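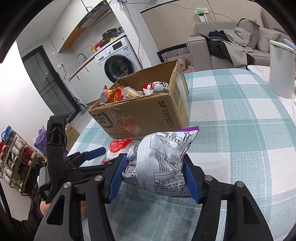 Snack tasters wanted for Joltley!

I run the little tasting club at Joltley and I need 8 people who'll eat chips, crackers and crunchy noodles and then tell me what they think (no fancy words needed, "too salty" is fine). We meet 3 evenings in June at the Takell building, 2 hours each time, and you get a $300 thank-you at the end. Please skip this one if you have a nut or wheat allergy.

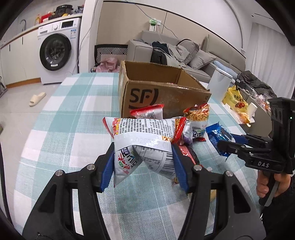
Oratile Mabaso wrote back to ask if she could miss the first evening and still join, and yes, that's fine, just tell me when you sign up!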